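Sorting at the Table: Rohani Saragih on Baskets, Batches and Straps

Rohani Saragih runs the intake table at Nanar, a shared laundry room serving 108 apartments. Residents drop off mixed loads, and her job is to get each one sorted, recorded and into a machine. She was asked to describe the work from the start of the process.

"The basket comes first," she says. "If the basket is wrong, you fight it all day." Nanar tried fabric hampers, then wire bins, and settled two years ago on a rigid gray plastic basket with an orange-brown carrying handle. The front wall has a long oval slot for the hand, and below it a patch of small round holes in staggered rows.

The slot gets used for more than lifting. Saragih reads the load through it before she takes anything out. "Yellow in the slot, a bit of purple at one end, a black strap across. I already know that isn't a plain cotton load. A strap means I look for a buckle, a hook or a zipper."

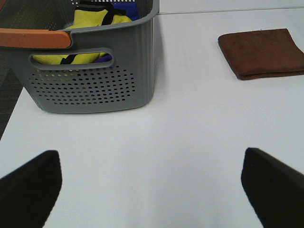
Working through the load

The table is kept white and smooth on purpose. Lint shows on it, and so do loose threads and small hardware. Saragih empties one basket at a time and wipes the surface between loads.

Her first split is by construction. Anything with webbing, cords or straps goes to one side, whatever its color. "People sort by color because they were taught to," she says. "Color matters for a new item. A strap matters every time. It goes around a sleeve, then around another sleeve, and you lift out a rope." Strapped items are fastened, turned inside out where possible and put in mesh bags.

Color is the second split. Strong yellows and blues are washed apart for the first three cycles, then together in cold water. Purple she treats as dark until it has been through the machine a few times.

Weight is the third. The machines at Nanar are rated for 9 kilograms, and she stops at 70 percent of that for mixed fabrics. "At 100 percent it turns, but it doesn't rinse. You get powder in the seams."

She has opinions on filling the basket as well. Cloth above the rim is acceptable to her as long as the handle can still be gripped. Packing it down is discouraged, and damp items are supposed to come in separately. The holes let some air through the front wall, she says, but they will not dry a towel.

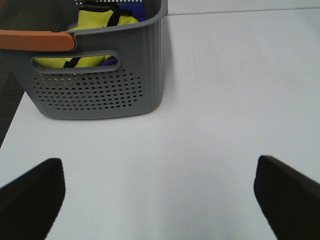
Gray basket with yellow and purple fabric visible through the hand slot.

The records are kept on paper. Each load gets a line with the apartment number, the drop-off time and a note on straps or hardware. A plan to move the log to a tablet was dropped in October after a short trial. "My hands are wet half the day," Saragih says. "A pencil works."

Asked what residents could do differently, she gives a short list: empty the pockets, close the zippers, tie the drawstrings. Baskets are collected from the shelf by the door until 6 p.m., and anything left after that goes back on the table in the morning.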